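Notebook, April
Dish soap dilution and rinse trials, continued

Morning
Picked up where we left off with the hand-wash soap work. The question is still the one Comarwood sent us: how far can the concentrate be cut before people start adding more to the sink on their own. If they add more, the dilution saves nothing. Batch on the bench is Ravia base, no dye, no fragrance. Wendy Parsons mixed it last night and left it in the tall jug with the lid taped on. Viscosity looked right to me by spoon. The cup viscometer is still out for repair so spoon is what we have.

Tap water hardness strip came up 14 grains, higher than last month. I ran the strip twice with the same result. I don't like comparing foam heights across months with the water moving that much, so from here on all foam readings use the carboy of softened water under the sink and the tap is only for rinsing. Wrote this on the carboy in marker. Please don't top it up from the tap.

Soil is the usual: lard, flour, dried egg, a little tomato paste. Brushed on thin, left to sit one hour. Last time the egg went on too thick at the rims and we were measuring egg and nothing else. Keep the brush flat and stop short of the rim. 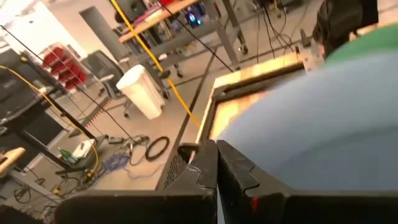
Foam height
Cylinder method, 6 inversions, read at once and again after 4 minutes. Full strength held its foam well. Half strength was close enough that I couldn't call a difference by eye. Quarter strength dropped off fast and left a grey ring on the cylinder wall. Driss El Sherbiny thinks the ring is the thickener falling out and has little to do with the surfactant. He may be right, it wiped off like jelly. He'll spin a sample down after lunch if the centrifuge is free.

Side note on the cylinders: the one with the chipped lip reads low compared to the other two. Retire it. I keep saying this and it keeps going back in the rack.

Soiled plates
Washed the soiled set in softened water at 40 C, same cloth type for each, new cloth per dilution. Counting the old way: keep going until the foam is gone and grease comes back on the surface. Full strength did 18 plates. Half strength did 14. That's a much smaller drop than I expected for half the soap, and it's the number Comarwood will want to see. I would not send it to them yet. One run, one pair of hands, and I was tired by the second sink.

Quarter strength I stopped at six. Water was already slick.

Plastic is harder than ceramic here. Fat hangs on plastic and you feel it with a thumb long after it looks clean. I'm inclined to report the two separately and drop the combined score, which hides this.
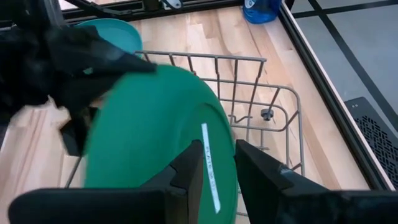
Green plate, underside. White label strip across the back.

Labels are another matter. Paper tape lifts in warm water and then we lose track of which plate had which dilution. Metwally sent a sample roll of a film label, supposed to take washing. Put a few on scrap dishes and ran them through five washes by hand. Corners held. Print rubbed a bit when I used the scrub side of the sponge. Order one roll, the narrow size, and write the plate numbers in our own book as well.

After lunch
Driss got his spin. Clear layer on top, soft plug at the bottom, so there is thickener coming out at quarter strength. That means the quarter-strength foam reading isn't a fair one and should be struck from the table. I've put a line through it and initialed it.

Drying next. We've been towel drying for the residue check and the towel takes off half of what we want to look at. Proposed change: rack dry, no towel, then look at the surface under the side lamp. The trouble is drips. Plates touching each other hold a line of water at the contact point and it dries as a streak that looks just like residue. Leave a gap, and don't move the rack while they drain.

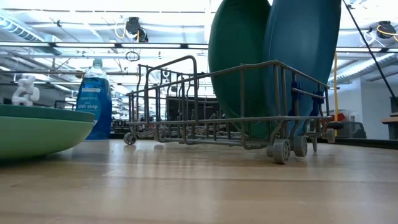 Beat Hämmerli disagrees with the rack drying. He says nobody at home waits for a plate to drain before judging it, they run a finger over it while it's wet, and if we want to know when people reach for more soap we should be scoring the wet feel at the sink and leave the lamp out of it.

Fair point, and it fits the original question better. Could do both. Score wet by thumb straight after the rinse, then rack, then lamp. Adds time but not much.

To do
Repeat full and half strength with Adanech Abera washing, me timing.
Ask Gitau for a thickener that stays put when diluted.
Mix fresh soil, the egg is finished.
Throw out the chipped cylinder.
Chase the viscometer.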